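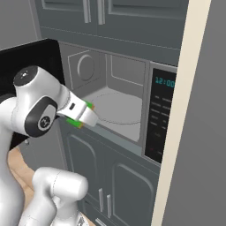 Teleoperated demos for opening a microwave: policy stalls before it gets to the door

Posted by Jaxon Fraser in Simulation and Teleop

I'm collecting demonstrations in a simulated kitchen for a course project. The task is opening the microwave door. I drive the arm with a handheld controller and the recorder saves the joint positions, the gripper command and the camera views. The microwave is a built-in one with the door hinged on the left.

So far I have 293 demos that I would call good. I trained on all of them for a night and the result is poor. The arm sets off towards the microwave and then hovers somewhere short of the handle. In 100 test runs it opened the door 14 times. The training loss looks fine.

My questions are whether I simply need more demos (a friend said 1000 is the usual number) and whether I should slow down when I drive. My demos vary a lot in length. I often stop halfway to work out where the fingers are.

Murray Lemieux

More data always helps. I would get to 1000 and then see. Also check your learning rate.

Myfanwy Trevor

I wouldn't record any more until you have sorted out the pauses. You say you stop halfway to look for the fingers. The recorder carries on while you do that, so a good part of your data shows an arm near the handle doing nothing, and the policy has learned to do nothing there. Plot the joint speed for twenty of your demos and you will see flat stretches. Trim them out and train again on what you already have.

I had the same trouble last March with a cupboard task on the Timidlow rig. We trimmed every stretch longer than half a second where neither the arm nor the gripper command changed. Leave in the short stop where the fingers close, or the policy will start pulling before it has hold of anything. 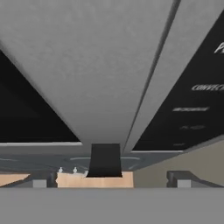

The next thing to look at is which camera you steer by. I used to drive from the hand camera alone and it made me slow, as it gives you very little idea of how far away things are. Up close and pointing upwards, an appliance turns into a few big wedges. The lettering on the control panel goes soft and slanted, so that "CONVECT" is about all you can make out, and the two fingers stand up at the bottom with the stovetop behind them. It is good for lining up left and right in the last few centimetres. For everything before that, use a fixed view from the room, and keep both windows open side by side so you don't need to stop and switch.

Still record the hand camera even if you don't steer by it. The policy may get more use out of it than you do.

On speed, drive at one steady pace that you can keep up for the whole task. Slow is all right. Slow in one demo and quick in the next is harder to learn from.

Rafail Michailidis

I agree with Myfanwy about the pauses. I'd add that you should decide what counts as finished and stick to it. When I went through the door set at Jodeck, some of us ended the demo when the door came off the latch and some carried on until it was wide open. The policy trained on the mixture often gave up with the door ajar.

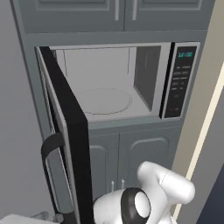 Pick an end state you can check with a number. In simulation you can read the hinge angle, so set a threshold and have the recorder stop by itself a second after it is passed. Then back the arm off the same way every time. If your arm finishes low and to the right in most demos, keep to that in all of them, as the door swings out to the left and you want to be clear of it.

Vary the start, though. Move the base a little and change the arm's starting pose between demos. If all 293 begin from the same spot, your test runs will fail whenever the robot starts somewhere else, and that could be part of what you are seeing.

Jaxon Fraser

Thanks all. I plotted the speeds and there are pauses in nearly every demo, the longest over nine seconds. I have trimmed them and started training again. My starts were all the same as well, so I'll record a new batch with the base moved and post the numbers under this thread.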